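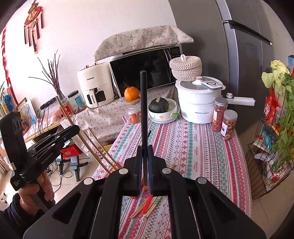 A reader of my last column writes that a hand-held gripper has no motors worth servicing, so there is nothing to maintain, and would I please go back to writing about real robots. I have read the letter several times. It is polite, well spelled, and wrong in a way that cost our shop most of August.

I run the tool bench for a small outfit in Pustalell that records household tasks by hand, for robots to learn from. The robots live in another building and have a service contract. They get greased on schedule. When one of them makes a noise, a man comes in a van. The hand-held grippers, which get carried through kitchens all day and squeezed by people with places to be, get hung on a hook. I think this is backward, and I'll go on thinking so until someone sends a van for a gripper.

Consider chopsticks. A mug will forgive nearly anything. You can pick up a mug with a gripper whose pads are greasy and whose left finger closes a hair before its right, and the recording will look fine. A chopstick held upright between two fingertips forgives nothing. If the pads are glazed, it slides. If a pivot has loosened, the fingertips meet slightly crossed and the stick slowly leans over like a guest at a long dinner. The person holding the gripper corrects for this without thinking, because people are good at that, and now the correction is in the recording. Somewhere down the line a robot with perfectly sound joints will be taught to limp.

That was our August. We had 4,000 recordings of small kitchen jobs and threw out 758 of them, nearly all from one gripper with a tired pivot. The software we use for review, Virág, flagged the clips as "operator variance." I admired the phrase. It put the blame squarely on the wrist of the person doing the work, when the wrist had been covering for a bad joint the whole time.

The repair itself took 5 minutes. We took out the old pivot screw, cleaned the bore, put in a new one from Tromov and snugged it until the finger moved freely but had stopped wandering sideways. Then we did the other side too, even though it felt fine. I feel strongly about this. A fresh pivot across from a worn one gives you a gripper that pulls to one side, and you will spend the afternoon blaming the fresh one.

The pads are duller and matter more. Wipe them before each session with a damp lint-free cloth and let them dry. Skip the alcohol unless whoever made your pads says it's all right, and skip whatever is under the sink no matter who says it's all right. Kitchens put oil on everything, including things that have only been near a kitchen. If a pad has gone shiny, change it, and change its partner.

Then check the closing. Squeeze the grip slowly with nothing in the jaws and watch the tips. They should arrive together. Now do it on a chopstick, stood upright, and turn your hand over. I like a thin one for this. The fat square kind flatters the tool.

People who work with two grippers should mark them left and right and keep them that way. They wear differently. Most of us boss things around with one hand and steady them with the other, and a pair that gets swapped every morning ends up with two sets of habits and no useful history.

We keep ours in a Pekar drawer cabinet now, with a card in each drawer for dates and parts. The card is 16 lines long, and the left gripper's is nearly full. The right gripper has two entries, one of which is a coffee ring.

My reader has one fair point, that all this is fussy work for a tool with so little in it. I agree that it's fussy. So is sharpening a knife, and there is even less in a knife. I've written back to say so and offered to send along the old pivot screw, which I still have in a jar lid on the bench. It looks perfectly good, by the way. You have to put it in the gripper to see what's wrong with it.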